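4. Setting up your first route

You've charged the Plumia, fitted the wrist strap and got through the welcome screens (Section 3, if you skipped ahead, and we know plenty of you do). Now for the good part! This section takes you from a blank map to a saved walking route with spoken directions, and you can do all of it at the kitchen table before you put your boots on.

You will need:
The Plumia handset, charged to at least half
The short cable from the box
The free Hurkby route planner, installed on a computer or tablet
Your home postcode or a grid reference for the start of the walk

4.1 Joining the handset to the planner

1. Turn the handset on with the side button. Hold it until you feel a buzz, then let go.
2. Open Hurkby and choose Devices, then Add.
3. Plug the cable into the handset first and the computer second.
4. Wait for the small green tick next to the name Plumia.
5. Give your handset a name. Anything you like, up to 8 letters. Solange Girard, who wrote most of the planner, calls hers TURNIP.

Note: If the tick stays grey, unplug both ends and start again from step 3. Some charging cables carry power only and won't pass any data.

4.2 Loading a map

The handset holds 2 full map areas at a time, plus the basic outline map that is always there. One area is plenty for a week's walking in most places.

1. In Hurkby, choose Maps, then Browse.
2. Type your postcode and press Find.
3. Click the square you want. It turns orange.
4. Press Send to handset and leave the cable alone until the bar has gone all the way across.

Caution: Do not unplug the handset while a map is being sent. A half-sent map can stop the handset starting up. If this happens, see Section 9, Starting from scratch.

Big areas take a while, so put the kettle on.

4.3 Drawing the route

Drawing is where the planner really comes into its own, and we hope you enjoy it as much as we do. You click, the line jumps to the nearest path, and in a few minutes you have a whole afternoon laid out in front of you.

1. Choose Routes, then New.
2. Click your starting point. A flag appears.
3. Click again further along the path you want. The line follows the path by itself.
4. Carry on clicking until you reach the end. For a round walk, finish by clicking the flag.
5. If the line goes somewhere silly, press Undo and click closer to the last point.

You need fewer clicks than you might think. A long straight track wants one at each end and nothing between. Save your clicks for junctions, stiles, and those awkward corners of woods where three paths all set off in nearly the same direction.

4.4 Telling the handset what's underfoot

Every stretch of a route has a surface setting, and the Plumia uses it to work out your walking time. It's a small thing that makes a huge difference on the day! The choices are Tarmac, Gravel, Grass, Earth, Sand and Rock.

1. Click any stretch of your line. It goes thick and blue.
2. Choose Surface from the side panel.
3. Pick the nearest match and press Apply.
4. Do the same for any other stretch that needs changing.

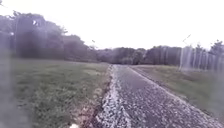 If a stretch changes from one surface to another halfway along, click where the change comes and choose Split. You can then set the two halves separately. Don't fuss over short bits, though. A few steps of mud by a gate won't upset the timing, and the handset quietly adjusts to your own pace after the first couple of outings anyway.

Note: Older maps may show a surface as Unknown. The handset treats this as Grass.

4.5 Spoken directions

1. On the handset, press the middle button and scroll to Voice.
2. Choose Murray or Solange. (Yes, they are the real ones. Murray Robichaud recorded his in a wardrobe full of coats.)
3. Set the volume while standing outside if you can. Indoors it always sounds louder.
4. Choose how early you'd like a warning before each turn: Near, Middle or Far. Middle suits most walkers. Try Far if you walk fast or have a dog that does.

For silent running, set Voice to Off and Buzz to On. One buzz means left, two mean right, and a long one means you've wandered off the line.

4.6 Saving and sending

1. Press Save and type a name for the route.
2. Press Send to handset.
3. On the handset, open My Routes and check the name is there.
4. Unplug the cable.

The handset stores up to 77 routes. Once it is full, it asks which one you'd like to remove before taking another, and it never deletes anything by itself.

Caution: The Plumia is a help to finding your way and can't see a washed-out bridge, a locked gate or a field full of cows. Carry a paper map on long or remote walks, and tell someone where you're going.

4.7 If something isn't right

The line won't follow my path: The path may be missing from the map. Hold Shift while you click to draw a straight line of your own.

The walking time looks far too long: Check the surface settings. One long stretch set to Rock or Sand by mistake is the usual reason.

The route is on the handset but won't open: You've probably removed the map area it belongs to. Send the map again as in 4.2.

The handset speaks French: Press the middle button 7 times quickly, then choose your language from the list.

Now go to Section 5, Out on the path.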